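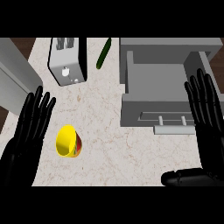

The pretend kitchen at Grarar, with the yellow cup down on the counter and both hands free.

I'd had the Grarar open day pencilled on the calendar since September and very nearly didn't go, what with the rain and the parking at Asholm being what it is (if you've ever tried to leave a car near the old tram depot you have my sympathy). But my neighbour had a spare ticket and I'd already baked for the trip, so off we went with a tin of lemon slice between us, and I'm so glad we did!

I'll admit I was expecting big orange arms and sparks. What they had in the first room was a row of screens, some chairs, and a very patient woman called Duygu Demirtaş who talked us through the simulation work. Before any real machine gets near real crockery, they practise in a computer-drawn kitchen, over and over. It has a marble bench I'd happily have at home, a toaster, a cucumber, and a couple of big grey things around the sides. You look down at it all as though you were the robot, with its own black hands coming up from the bottom of the screen — I caught myself looking down at my own, which made my neighbour laugh.

The job of the afternoon was the yellow cup. Pick up the cup, that was the whole of it, and I have never seen a room full of grown people lean forward like that over a cup. Duygu told us they'd set themselves 1000 practice runs on the cup alone, with things shifted a little between one go and the next, and that they were up to number 249 when the doors opened. She let us watch 7 of them. I won't pretend I followed everything she said about contact and friction, but I did take in that a hand is a dreadfully complicated thing. My grandmother had arthritis and used to say the same. 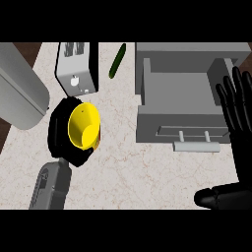 Maureen wanted to know why they'd bother with fingers at all, when a pair of tongs would lift a cup just as well and cost a good deal less. Duygu seemed delighted with the question. Tongs are fine for plenty of jobs, she said, but kitchens are laid out for people's hands, every handle and knob and lid of them, and she'd sooner fit the robot to the kitchen than the other way about. Maureen said she'd still back the tongs, and that got a bit of applause.

After that we were moved along to the Tomaszewski room, named for whoever paid for it I suppose, where there was tea and a talk on batteries. The talk went for 23 minutes and I'm afraid I spent a fair few of them thinking about the marble. The tea was good and strong. A lad from Berketel had a table of leaflets by the door and was so cheerful that I came home with three of them, one in a language I can't read.

If you're thinking of going next year, wear proper shoes, because the floor in the back building is bare concrete and there's a lot of standing. Take the bus if you can manage it. The lemon slice recipe is the one I put up last winter, only with an extra lemon, and a bit less sugar in the icing.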